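行业观察 > 机器人 > 数据与训练 > 访谈

叠衣服的数据从哪里来：与Edirance采集负责人的一次谈话

Edirance为家务类操作模型提供训练样本，目前的主要任务是衣物整理，项目内部代号Totow。采集不使用机械臂，由操作员双手各持一只夹爪，在真实住宅里完成动作，夹爪上的相机同步记录画面与位姿。受访者负责采集流程和验收标准，应其要求不具名。

谈话从样本数量开始。截至十二月，Totow通过验收的衣物整理样本为1011条，另有474条被退回。受访者认为退回的部分更值得谈。“退回的原因里，动作失败只占一小部分。多数是轨迹丢失，或者两只手的时间戳对不齐。衣服叠得很好，数据不能用，这种情况每周都有。”

时间戳的问题曾经拖了两个月。两只夹爪各自计时，早期只在开机时校准一次，录到后半程会出现偏移。单手任务对此不敏感，双手任务则不同：一只手提起衣料、另一只手跟进，先后关系一旦错位，模型学到的就是错误的配合。现在的做法是每条样本开始前重新对时，结束后再比对一次，超出容差即作废，不做事后修补。

“事后修补看起来省钱，”受访者说，“但修过的数据混进去，后面出了问题查不到源头。”

关于为什么选择住宅而不是搭建的样板间，受访者的解释偏重背景的变化。样板间的床单、光线和家具位置固定，模型容易把这些当作任务的一部分。住宅里窗户朝向不同，床品花纹不同，床上往往还放着别的衣物。采集规范要求操作员不清场，只移开会妨碍手臂活动的物品。
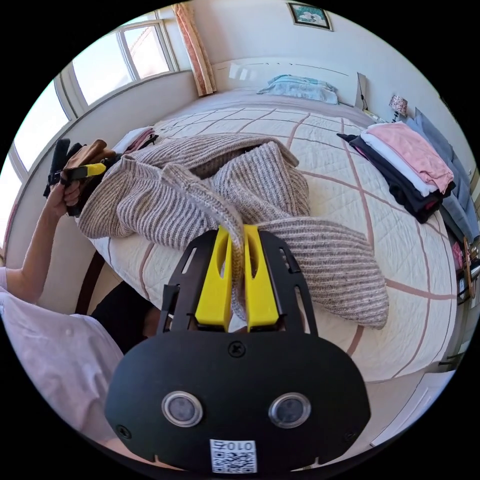
针织类是目前单条耗时最长的一类。受访者把难点归结为两处：一是形状没有稳定的初始状态，同一件毛衣每次放下都不一样；二是袖子。“袖子细长，夹住之后往哪个方向拉，整件衣服的反应差别很大。衬衫有领子、有门襟，模型能找到参照。毛衣揉成一团，参照很少，操作员自己也要先看一会儿。”

这段“先看一会儿”的时间是否保留，团队内部有过分歧。负责训练的Dirnis一方最初要求剪掉静止片段，理由是静止帧过多会让策略倾向于停住不动。采集一方则认为，观察之后才下手是动作的组成部分，全部剪掉会使起始位姿变得突兀。最后的折中是保留抓取前的短暂停顿，长时间静止由脚本标记，训练时降低权重，原始文件不改动。

操作员的培训也因此调整过。新人常见的问题是动作太快，习惯用手腕的小幅抖动把衣料甩平。人手这样做没有问题，换成夹爪后，抖动会使相机画面模糊，定位随之丢失。规范现在要求手腕转动平缓，展开衣料以平移为主。每名新操作员先录20条练习样本，不计入正式数据，由验收人员逐条回看。

“我们不要求每个人叠法一致。”受访者说。规范只限定终态，例如袖子收在衣身以内、边缘大致对齐，中间步骤由操作员决定。叠法过于统一，模型遇到偏离时没有恢复的例子可学；差异太大，同一状态对应的动作又过于分散。目前的处理方式是给每条样本附加叠法标签，训练时按标签控制比例。

失手的样本同样按这一思路管理。衣料滑脱后重新夹取、最终完成的，保留并单独标注；滑脱后用手指直接整理的，一律退回。后一类在早期不少见，操作员出于习惯，会放下夹爪把衣角抹平。“画面里衣角忽然平了，夹爪却没有动，模型没法解释这件事。”

硬件方面，受访者谈得较少，只提到手持夹爪与机械臂末端使用相同的指部结构，更换指部后必须重新标定开合行程。行程偏差对硬质物体影响有限，对薄衣料影响明显，夹一层和夹两层的差别就在这个范围内。

数据交付前还有一道由标注工具Sin完成的检查，主要比对夹爪开合曲线与画面中的接触时刻。工具给出的只是可疑区间，是否退回仍由人判断。受访者说，针织类的误报偏多，衣料蓬松，从接触到夹紧之间有一段过渡，曲线上不容易定出明确的时刻。阈值按面料分开设置的版本正在测试。

下一阶段的计划是把整理和收纳连成一条长样本，从展开、折叠一直录到放入抽屉。受访者对进度没有给出时间表，只说单条时长增加以后，中途任何一次定位丢失都会让整条作废，是否允许分段验收还在讨论，Dirnis的意见是先按整条试录一批再定。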